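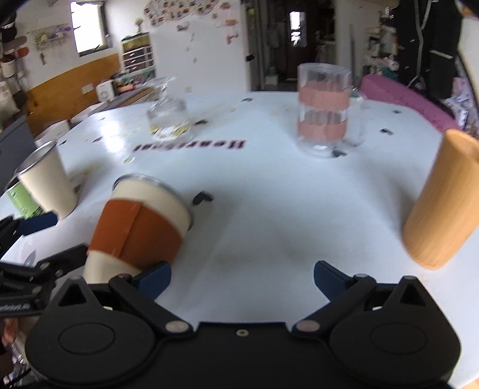
Figure 6.1 A hand-held gripper and a second gripper at a table set with cups, a can and a glass mug, seen from a camera on one of them.

Chapter 6
Showing the Task

A robot can be given a task in two ways. Someone can write out each motion as code, or someone can do the task and let the machine learn from the record. This chapter is about the second way, usually called teaching by demonstration.

Three methods are in common use. In kinesthetic teaching, a person takes hold of the arm and moves it through the task. In teleoperation, the person stays back and drives the arm with a controller or a matching leader arm. In the third method the robot is left out during recording. The person works with a gripper held in the hand, and a camera on the gripper records what it faces. The view in Figure 6.1 was taken this way.

Each method has a cost. Moving an arm by hand is slow, and the person's own hands often block the cameras. Teleoperation gives clean joint data, but most people need practice before they can place a cup without knocking it over. Hand-held grippers are quick to learn – the trouble comes later, when the recorded path has to fit an arm with its own limits on reach and speed.

We will follow one project through the chapter. Birthe Nørgaard and Leif Hedegaard, working at Brumside, collected 2000 demonstrations of table clearing from 25 people. They set aside 400 of them for testing. Section 6.4 looks at how they chose which recordings to keep.

Before reading on, you should be comfortable with coordinate frames (Chapter 3) and gripper types (Chapter 5).

6.1 What a Demonstration Contains

A demonstration is a list of observations and actions in time order. The observations are usually camera images, together with the gripper's position and how far its jaws are open.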